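The Berneck Quote

The money had to be spent by the end of the financial year or it would go back. That was how it was put to me in November, on the stairs, by the man who did the accounts. I had asked for an arm in three budgets running and been told each time that there was nothing. Now there was £3,253 left in the equipment line and I had until the spring to turn it into something with a serial number.

I ran the repair shop at the Berneck works. It was a long room over the stores with four benches and a sink. We took in the small assemblies that came out of the old machines, tested them, cleaned them and put them back on the shelf for the fitters. Most of the work was picking a thing up, putting it in a holder, waiting, and picking it out again. My wrists had started to hurt from it. The woman at the next bench had worn a support on her left hand since the summer.

I wrote to two firms. Zorkance sent a brochure on heavy paper and a quote for a complete cell with a guard, a stand, a controller, two days of fitting and a year of cover. It came to more than the works had paid for its last van. Eze sent an email of four lines. They sold a small bench arm called the Gravel, the gripper was extra, there was no stand, and did we want the invoice in pounds.

I made a sheet. Down the side I put everything I thought an arm would need. Across the top I put Zorkance and Eze, and then a third column headed Us, for what we could make or find ourselves. Us filled up quickly. We had a steel frame from a bench that had been scrapped. We had a power supply. I wrote "fingers" in that column as well, then crossed it out, because the Gravel came with a pair and I had been told they were good enough to start on.

The accounts man looked at the sheet and asked what was in it for training. I said there was nothing in it for training. He asked who would be looking after the thing. I said I would. He asked what would happen when I was on leave, and I said it would be switched off, the same as the lathe was when the lathe man was on leave. He wrote something in the margin. When I got the sheet back, I saw that he had written "lathe".

"You could ask them for one to try," he said.

I hadn't thought of that. I asked Eze and they said yes, 90 days, and we would pay the carriage both ways. I put the carriage on the sheet under Other.

It arrived in a box that had been used before. The woman at the next bench helped me carry it up. We stood it on the scrapped frame and bolted it down, and then we had to take it off again, as the cable would not reach the wall. I bought an extension lead with my own money and did not claim it. By the time it was bolted down again the canteen had shut. She had half a pork pie in her bag and we shared it, sitting on the box.

For the first few weeks I learned how to make it go where I wanted. It was slow. I would move it a little, write down the position, move it a little more. I kept a notebook with the date in one corner and what had gone wrong in the other. It dropped things. It pushed a good connector off the back of the bench and we never found it, though we had the cupboards out. One evening it stopped dead with its elbow in the air and I had to ring Eze, where a young man asked me if I had turned it off and on, and I had not.

The others came to look at it and then stopped coming. Somebody put a paper hat on it before Christmas. It was in the way of the sink, and people had to go sideways round it with their cups, and this caused more bad feeling than anything it did.

In January I was asked to a meeting about equipment. The foundry wanted an extractor. The drawing office wanted chairs. When my turn came I passed round the sheet and said that the arm would take the dullest part of the work off two people, and that I could not say how much faster it would be, as it was not faster yet. The works manager asked whether Zorkance would have been faster. I said I expected so. He asked why, in that case, I was not asking for Zorkance.

"There isn't the money," I said.

"There might be the year after."

I said my wrists would be a year older. There was a silence and then the foundry talked about the extractor again. I got the sheet back with a ring from somebody's mug on it.

What they decided was that I should show it doing one job from start to finish, on a real part, with the manager standing there. If it could do that, I could have the order signed. I chose the small brass ones with the spring at the bottom and the bit of black wire on top. We had a drawer full of them. They were fiddly and everyone hated them, and the wire got into everything.

I put white paper down so that I could see what I was doing. I set the part where I wanted it and drew up the fingers one on each side, very slowly, and stopped there to look.
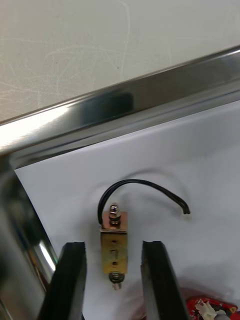 Page last changed: November

It looked right to me. I got down with my chin on the bench and it still looked right. Then I went and made a cup of tea, because I knew that if I closed the fingers straight away I would do it too hard.

The woman at the next bench had stopped work to watch. She said the wire was going to be the trouble. I said I knew. She said that if it were her she would start every one of them with the wire lying to the same side, and make a little tray for it, and I said that the tray was not on the sheet.

"Put it on the sheet," she said.

So I put it on the sheet, under Us.

I closed the fingers. The part moved a hair to the left and then it was held. I lifted it clear of the paper, moved it across, and put it down in the test holder, where it leaned, and then stood up. The wire had caught on nothing. I did it again, and after that I did it until the lights went off in the corridor.

The manager came up at half past nine the next morning with his coat on. I had a part ready. The arm picked it up and took it over and set it down, and the tester gave its click. It went back for it and returned it to the paper. He watched it all with his hands in his pockets.

"Is that it?" he said.

I said that was it.

"How many of those do we do?"

I told him. He took one out of the drawer and turned it over, and wound the wire round his finger and let it spring off again. He asked what the wire was for, and I explained, and he nodded in a way that made me think he had known once. Then he asked where the order was, and I had to go down two floors to fetch it, because I had not believed he would sign it that day.

He signed it against the wall. The arm came to less than what was in the line, once the spare gripper was taken off, and I asked the accounts man whether the difference could go on trays. He said trays were consumables. I asked about a longer cable. He thought a longer cable might be equipment if it came on the same invoice as the arm.

I rang Eze before lunch. The young man answered again. He said they could send a new one and collect the old one, or we could keep the one we had at the same price. I looked across at it. There was a bit of gold paper from the hat still stuck to the back of the shoulder.

I said we would keep the one we had, and asked him what he could do me on a cable.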